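Category: Kit Reviews / Prospecting & Small-Scale Mining

I've been panning and sluicing for more years than my knees would like, and in all that time I've managed without a highbanker. Then last April my friend Leonie Imhof let me have a go on hers for an afternoon and that was me ruined. I came home, looked at my battered old hand sluice and started saving.

What I ended up with is the Sellari 700, which is the middle one of the range. It's a folding aluminium sluice with a hopper on top, a spray bar, and a little petrol pump that pulls water up from the stream so you can set up on the bank. I paid £543 for it including the pump and a hose, and the matting was in the box too, which I hadn't expected at that price!

Setting it up is easy enough. The legs slide out and lock with a pin, and they adjust separately, so uneven ground isn't a worry. The instructions are dreadful though — one folded sheet, tiny print, and the drawing of the spray bar has it on back to front. Ifor Hughes had his together before I'd found my glasses, but he has owned two of the things before.

Now, does it catch gold? Yes, and the fine stuff as well. I tested it the boring way, by running a bucket of screened gravel through with a pinch of known flakes in it, then panning out what had gone off the end. I lost next to nothing once I'd got the angle right. Too steep and it all goes whooshing out, too shallow and the riffles pack up with black sand and you're forever stopping to clear them. Start shallow and creep up.

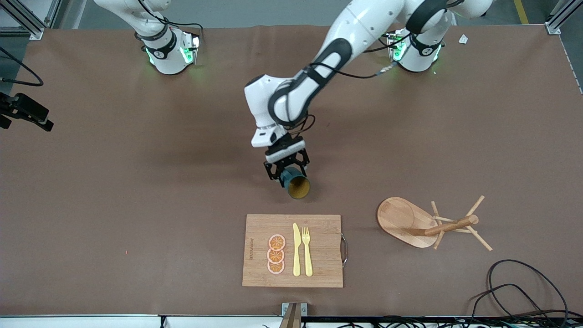 Gwilym Voyle

The pump is the weak spot. It starts first pull most mornings and it shifts plenty of water, but good grief it's loud. My sister Ffion was reading on a blanket a good way downstream and walked up to ask when I'd be finished. It's thirsty too, so take a spare can. I've since tried the sluice with a Wiegand pump borrowed from Dumisani Sibiya and it ran beautifully, much quieter, only that pump costs nearly as much again as the whole Sellari kit.

Other grumbles: the hopper bars are set a bit wide, so you get lumps dropping through that ought to roll off. I've bent mine in slightly with pliers. The wing nuts are small and horrible with cold fingers. And the carry bag is a joke, the stitching went on the second trip out and it now lives in an old rucksack.

Clean-up is lovely, mind. Two clips, the matting rolls up, rinse it in a bucket and you're done in minutes. I used to dread that bit.

Please ask the landowner before you take any of this near a river, and find out about permits, as a pump is treated very differently from a pan in a lot of places.

Would I buy it again? I would, but I'd look for one without the pump and put the money towards a better engine. Lendudley had the bare sluice listed when I last looked. Four out of five from me, and half a mark off for that bag.

Contact us | © 2019 Ninomov | Back to top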